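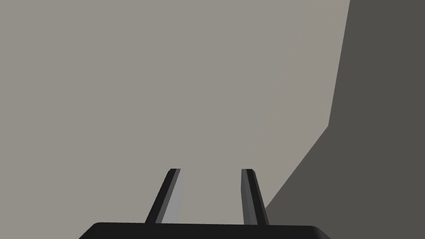

I've been collecting examples for Uko since December, and the gallery is finally getting a page of its own. Uko is my name for the little grasping policy I'm training at home in Wostdale, in the hours between dinner and when I should be asleep. It learns by copying me: I drive the simulated arm, the software saves what the wrist camera sees along with what my hands were doing, and later the network tries to guess my next move from the pixels. The view from the wrist is pretty plain stuff, mostly black palm and two open fingers with a big light gray surface past them, and I've come to love it. You start noticing tiny things, like how the inner face of the left finger comes out so much paler than the right one. Uko gets to use that too, I hope!

A few words on how I collect, for the people who wrote in after my last post. I work in batches of 40 episodes. Any more than that and my driving gets sloppy, and sloppy driving is exactly what the network will pick up (it copies my bad habits way faster than my good ones, which is humbling). Before each batch I reset everything, pick a new random seed, and write down which lighting preset I'm on. The one I use most is called Sun in my config file. It's a single light plus a soft fill, so the name is a bit grand, but I typed it at one in the morning and now half my scripts depend on it.

All the recordings go into a folder tree called Clultora, which started as a typo and stuck. Every episode gets a number, a seed, the joint readings, the gripper opening, and the wrist frames. I also keep a text file of grumbles next to each batch. Things like "drifted left again" or "closed too early, keep anyway?" I read those back more often than I look at the loss curves.
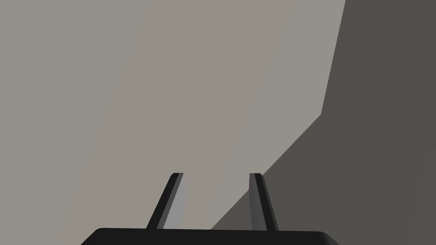 The keep-anyway question is the one I go back and forth on. My first rule was to throw out every episode with a mistake in it, and the policy I got from that was great until the arm wandered a tiny bit off course, and then it just froze. It had never seen anybody recover from anything! So now I keep the wobbly ones as long as I get back on track before the end. I throw out the ones where I gave up, or sneezed, or where the controller lost its connection and the arm sat there for ten seconds doing nothing. Those long pauses are poison. The network sees a pile of frames where the right answer is "don't move" and decides that not moving is a wonderful plan.

I save plenty of open-gripper frames on purpose as well. They look like nothing much when you flip through them, but Uko has to know what to do before there's anything between its fingers, and my early batches were way too heavy on the grasp itself. I trimmed the approach off most of them to save disk space. Don't do that. I ended up recording the whole lot over again, and it cost me most of a month.

Where things stand right now: around 400 episodes in Clultora, and 75 of them held back for testing, which I promise I'm not peeking at (okay, I peeked at two, and I've since moved those into the training pile and recorded replacements). There are nine seeds I keep coming back to as my personal torture test. I'd like to get a second lighting preset going before summer, with the light coming from the other side, and see if Uko falls apart. My bet is yes — at least the first time.

A couple of people asked for the raw frames. I'm happy to share, I just need to clean up the folder names first and fix the batch where the gripper opening got saved upside down, so that wide open reads as zero. If you've got a tidy way to flip one column across a whole batch without touching the timestamps, please drop it in the comments. I've been doing it by hand and I'm only on the third file.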